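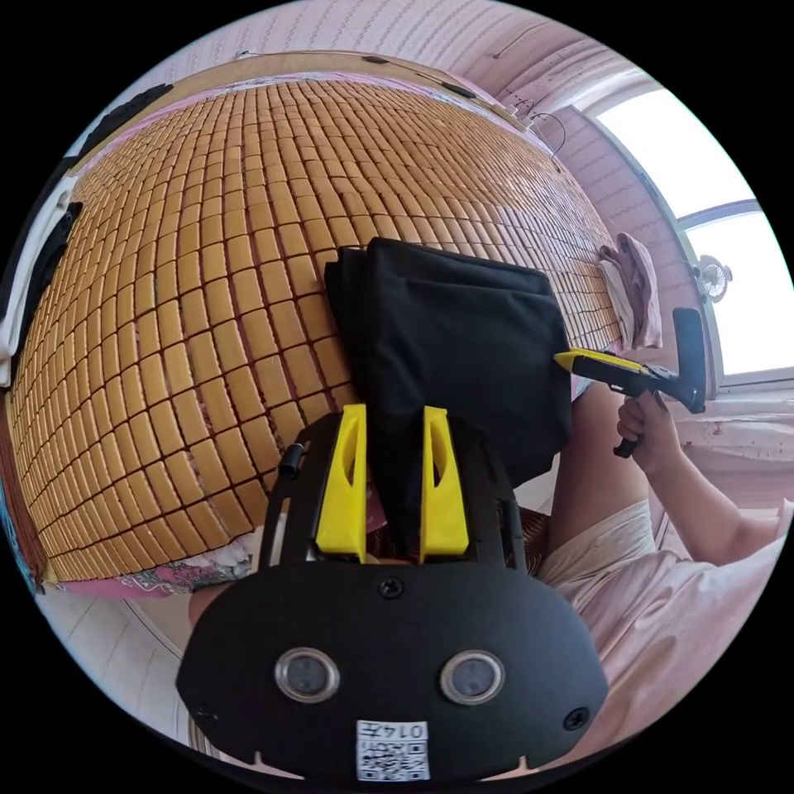
Los rumores de noviazgo en el pop llegan casi siempre en la misma semana que el disco, y Jae-in Tak lleva tiempo preguntándose por qué seguimos tragándolos. El cantante, que publica en octubre su segundo álbum, Barua, ha sido emparejado desde la primavera con la vocalista de Trolton, con una modelo y con su propia corista. De la primera historia la única prueba fue una foto de una cama con una esterilla de piezas de color miel y, encima, una prenda negra doblada. Una tela negra sobre una esterilla como la que abre esta página, de esas de rectángulos pequeños en cuadrícula, bastó para que una cuenta de fans decidiera que los dos dormían en el mismo sitio. «Esas esterillas las venden en cualquier parte», dice Tak. «Mi tía tiene una. ¿También salgo con mi tía?»

Nos recibe en las oficinas de Hiltmont, su sello, con una persona de prensa sentada al fondo que no levanta la vista del teléfono. Me habían advertido de que no hablaría de su vida privada. Habla de ella durante casi toda la entrevista, y conviene tenerlo en cuenta al leer lo que sigue.

«Nunca he confirmado nada», repite. Es cierto. Tampoco ha desmentido nada, le digo, y se encoge de hombros. «Si desmiento una, tengo que desmentirlas todas. Y el día que no desmienta, ya está, titular.» El argumento es razonable. También es muy cómodo para un artista que en verano subió una canción titulada «La de Trolton no me llama» y la retiró a las 15 horas.

Según él, la retiró porque la mezcla estaba mal. ¿Y el título? «Era provisional.» ¿Quién sube una canción con el título provisional? Se ríe y mira hacia el fondo de la sala. «Yo, por lo visto.»

La reputación de Tak es la de chico atento, el que sujeta la puerta y recuerda los cumpleaños. Él dice que le incomoda. «Me lo colgaron con el primer single. Escribes una balada en la que pides perdón y ya eres el novio de todo el mundo.» Sin embargo, la gira anterior, patrocinada por la marca de perfumes Dravar, vendía un paquete de 860 euros que incluía una carta escrita a mano. Le pregunto si las escribía él. «Muchas», contesta. ¿Cuántas son muchas? «No las conté.» Una seguidora publicó hace meses dos de esas cartas juntas – misma frase, misma posdata, mismo corazón torcido en la esquina – y el asunto se olvidó en un fin de semana.

Cuando por fin hablamos de música se relaja. Barua dura 64 minutos, una barbaridad para los tiempos que corren, y tiene al menos tres canciones que merecen algo mejor que servir de pista para detectives aficionados. «Me gustaría que alguien me preguntara por el contrabajo», protesta. Le pregunto por el contrabajo. Responde con dos frases y vuelve, él solito, a la modelo: coincidieron en una cena, un domingo, había más gente, ella se fue antes.

¿Está saliendo con alguien ahora mismo? «Eso lo dejo para el disco.» La corista tiene crédito de composición en cuatro temas. Se lo menciono y me responde que es una música estupenda, que la gente tiende a mirar donde no es y que si quiero más agua.

MÚSICA | Entrevistas | Pop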